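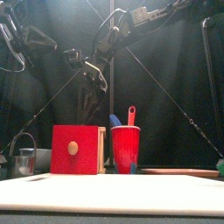 Two robot arms above a white cutting board.

Elludent Backup for WordPress - plugin page

February
By T. Oosthuizen
Last updated: February, evening

Jorolstead asked us to carry Elludent in the shop, so it gets a page. It does not get a free pass. We have sold backup plugins long enough to know that most of them are good at making backups and a lot less good at giving them back.

The maker calls it "set and forget." I would set it and then keep checking it. The plugin copies your database and your uploads folder on a schedule, zips the lot, and sends it to storage you pick. Themes and plugins are included only if you tick a box on the second settings tab, and that box is off when you install. Why anyone would ship a backup tool that way I can't tell you.
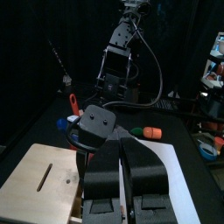

Black gripper in front, second robot arm behind.

The price is $95 a year, which covers 4 sites. A staging copy counts as a site. So does a multisite network, once for each site in it, and the sales sheet is quiet on that point. You also get 20 GB of storage with Jorolstead. If you run a photo blog, plan on hooking up your own.

On the shop's test site, a plain blog on shared hosting with 200 posts, the first backup finished without trouble. The restore took two tries. The first stopped at the database step with a message that said "Something went wrong," and the log said the same thing in smaller type. The second went through after I raised the PHP memory limit by hand. A person restoring a dead site at midnight may not know to do that, and the plugin never suggests it.

What you get:
Scheduled backups, daily or weekly
Database-only backups before updates
One-click restore (see above before you trust the "one-click")
Email notice when a backup fails
Storage with Jorolstead, or your own FTP server

What you don't get is hourly backups, a way to restore a single file, or encryption of the zip. The encryption has been "coming soon" since the old settings page, and it's still coming soon on the new one.
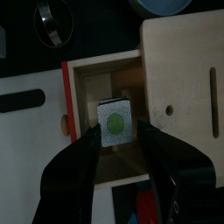 White block with a green dot, held in a wooden box opening.

It does do some things well. Backups are plain zip files with a plain SQL dump inside, so if the plugin quits on you, any host with a file manager can put the site back together. It leaves no junk tables behind when you remove it - I looked. And the failure email came through when I cut off the FTP login on purpose. Girnasano, the other backup plugin we stock, stayed silent in the same test and showed a green check mark all night.

Girnasano has the nicer dashboard, though, and its restore worked the first time. If your host already makes nightly copies and lets you restore them yourself, you may not need either one. Ask them before you spend money here.

Refunds go through Jorolstead, not us. Read their terms first. The renewal is automatic and the switch to turn it off is under Billing, not under the plugin.

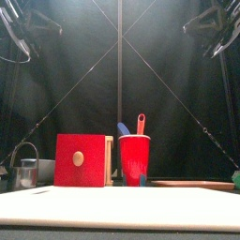 Can I move my site to a new host with Elludent?
You can, but the new site has to use the same domain name. It won't rewrite the web addresses stored in your database, so a change of domain means a second plugin or doing the search and replace yourself.

Comments

guest: Same "Something went wrong" on my restore. Raising the memory limit did nothing for me. Had to import the SQL by hand, and that part was easy enough.

pagebuilder_fan: I've had it on a client site since last fall and never had a problem. Then again I've never restored from it, so I guess I don't know.

guest: Does the uploads backup skip the cache folder? Mine is huge and it fills the storage.

shop reply: It doesn't skip it. You can add the folder to the exclude list on the third tab, one path per line.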